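So I finally made it over to the Drotis open day, after missing the one in September, and I came home with sore feet, a tote bag and way more notes than I planned on. I went because our kitchen equipment budget is due soon and I've been told to put a number next to "robot arm" instead of a question mark.

Quang Trương did the morning tour. He is a fast talker (I mean fast!) but he didn't dodge the money questions, and he started right off with simulation, where you try the arm on kitchen jobs before you've bought so much as a bolt. Picking up one small thing over a counter full of bottles and fruit is the kind of job he means. I liked that a lot, and I'd put planning time for it in the budget before anything else.
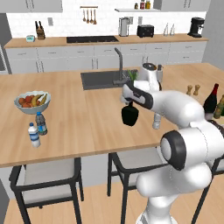

Then came the part I'd driven out for, the price sheet. The planning package is 910 dollars a month, and you can stop after the first month if the arm doesn't suit your layout. Training is extra, and so is the service plan, which I would have missed completely if Selorm Lamptey from Clerico hadn't leaned over and pointed at the footnote. She's been through this with Brumberg already and told me to set aside roughly 13 percent on top for spare parts and gripper pads. Ouch, but good to know now!

Lunch was sandwiches, and they ran out of the egg ones. Parking was 29 dollars for the day, so take the bus if you can.

I still need a second quote from Ngô before I fill in my form, and I want to ask them how long delivery takes, as Drotis would only say "spring, probably." If anyone has bought from either one, please drop me a line.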